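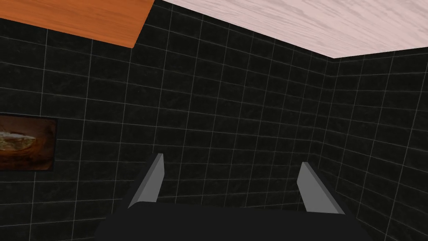
Re: [leituras] Gevurton, volume 3 - datas e dúvidas sobre a ordem

Olá a todos,

Respondo ao Maksym por baixo de cada parágrafo, que é mais fácil de seguir. Quem ainda não acabou o segundo volume pode ler até à linha com asteriscos. Depois disso falo do final.

Maksym Yatsenko escreveu:
> Boa noite. Acabei ontem o segundo volume e fiquei sem perceber
> uma coisa: o conto "A Chave de Pichler" lê-se antes ou depois?
> Na lista que está no arquivo aparece entre o primeiro e o
> segundo, mas na minha edição vem no fim do segundo volume,
> como se fosse um extra.

A lista do arquivo segue a ordem de publicação original. O conto saiu sozinho, numa antologia de Natal, e só depois a editora o juntou ao segundo volume. Em termos de enredo passa-se no inverno entre os dois livros, quando a Helena ainda vive em casa da tia e o Duarte está em Rastdale a tratar da venda da serração. Eu li-o no fim, como tu, e não me fez falta antes. A única coisa que se perde é saber de onde vem a cicatriz do Pichler, que no segundo volume é mencionada logo no capítulo da feira como se o leitor já soubesse.

Se alguém for começar agora, a minha sugestão é ler primeiro volume, conto, segundo volume. São 60 páginas, lê-se numa tarde.

> Outra pergunta. A capa diz "uma história de Gevurton", mas no
> primeiro livro a aldeia quase não aparece, passa-se tudo em
> Rastdale. A série muda de sítio ou é só marketing?

Muda de sítio. O primeiro volume foi escrito como livro único e a autora disse na nota final que Gevurton só lhe surgiu quando estava a rever as provas. Por isso é que a aldeia aparece na carta da avó, no penúltimo capítulo, e em mais lado nenhum. O subtítulo foi acrescentado na segunda edição. Quem tiver a primeira, com a capa verde, não o tem.

A partir do segundo volume fica tudo em Gevurton, tirando as viagens do Duarte. No terceiro, pelo que se lê na sinopse, a acção continua lá e a casa grande passa a ser o cenário principal.

> Por fim: vale a pena a edição da Storkon ou espero pela de
> bolso? Vi que a tradução é diferente.

São traduções diferentes, sim. Tenho as duas do primeiro volume e comparei alguns capítulos. A da Storkon é mais próxima do original e mantém as formas de tratamento, o que num romance destes conta bastante: há uma altura em que a Helena deixa de tratar o Duarte por senhor e na edição de bolso isso desaparece, tratam-se por tu desde a primeira conversa. Em compensação, a de bolso tem diálogos mais soltos e menos gralhas. Na da Storkon encontrei o nome da tia escrito de duas maneiras no mesmo capítulo, e a página 148 repete as duas últimas linhas da anterior. Não sei se corrigiram na reimpressão.

O preço também pesa. A minha da Storkon custou 18 euros, em capa mole. A de bolso ficou por menos de metade, mas a letra é pequena e a lombada vinca à primeira leitura.

Para quem lê em leitor electrónico só existe a da Storkon.

**********
A partir daqui falo do final do segundo volume.
**********

> PS: Fui só eu que achei que a reconciliação foi depressa
> demais? Depois de tudo o que ele escondeu esperava mais
> resistência da parte dela.

Não foste só tu. Já em janeiro se falou disto na lista e as opiniões dividiram-se. Eu estou do teu lado, em parte. A Helena descobre que as dívidas do pai foram compradas pelo Duarte e passa quase 30 páginas sem lhe dirigir a palavra. Até aí acho bem feito, sobretudo o jantar em que falam os dois através da tia. O problema é o capítulo seguinte. Há a tempestade, a ponte cai, ele aparece à porta encharcado e ela perdoa-lhe antes de ele explicar seja o que for. A explicação só chega no epílogo, numa carta, e quem a lê é a irmã.

Reli essa parte esta semana e notei uma coisa que me tinha escapado. Quando ele chega à porta, ela já tem a mala feita. Na primeira leitura pensei que ia para casa da irmã, mas no capítulo anterior a irmã está em viagem e a Helena sabe. Portanto ia ter com ele. Isso muda um pouco a cena, porque a decisão já estava tomada antes da tempestade. Mesmo assim gostava que a autora a tivesse mostrado a decidir. Uma conversa com o pai teria chegado, e o pai praticamente não fala no livro inteiro.

Quanto ao Pichler, continuo convencida de que não foi ele que avisou o banco. Ele não estava em Rastdale na altura da venda, isso fica dito no conto. A única pessoa que sabia da hipoteca e estava lá era o notário. Se o terceiro volume for o livro do Pichler, como a sinopse dá a entender, imagino que comece por aí. A irmã da Helena é a candidata óbvia para par dele, embora eu preferisse a viúva da estalagem, que tem as melhores falas do segundo volume e nem sequer tem nome próprio.

Mais três coisas de ordem prática:

1. A leitura conjunta do terceiro volume começa no domingo seguinte à saída do livro. Fazemos como das outras vezes, cinco capítulos por semana, e quem ler adiantado guarda os comentários.

2. Ponham por favor o volume no assunto da mensagem quando falarem de finais. Na semana passada veio uma mensagem com o assunto "Ai meu Deus" e contava o epílogo na primeira linha.

3. A lista do arquivo vai ser corrigida com a posição do conto. Se tiverem outras emendas mandem para mim e não para a lista, que eu junto tudo numa só mensagem.

Maksym, se quiseres a de bolso do primeiro volume para comparar, posso mandar-ta pelo correio. Já não a vou reler. Escreve-me em privado com a morada.

Cumprimentos,
Graça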